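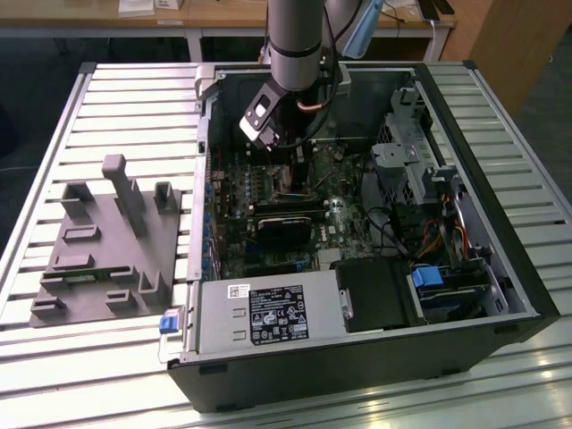
Print the Menu

2021-07-02

Restaurants that replaced paper menus with a square code taped to the table should bring the paper back. The code was a reasonable emergency measure. It has become a permanent one mainly on cost grounds, and the cost argument is weaker than owners think.

Take Skutitz, where I eat most often. The list there has 68 items. On two facing pages a diner can compare all of them at once. On a phone the same list runs to many screens, with prices hidden until each dish is tapped. Diners order from the first two screens, and the braised dishes at the end go unsold.

Urkis went further and moved its wine list online, all 144 bottles, with no way to sort by price. A table of four now spends the start of dinner looking down. The server stands by and waits, and that time is paid for.

Printing is cheap. Quan quoted me $270 for a full set of menus on heavy stock, good until the December changeover. Daily specials can go on a half sheet run off in the office.

The code has one fair use, which is allergen detail. Wisia keeps a long ingredient table online and a short printed menu on the table. The table is updated when a supplier changes, and the menu stays readable in low light. Other dining rooms should copy that split.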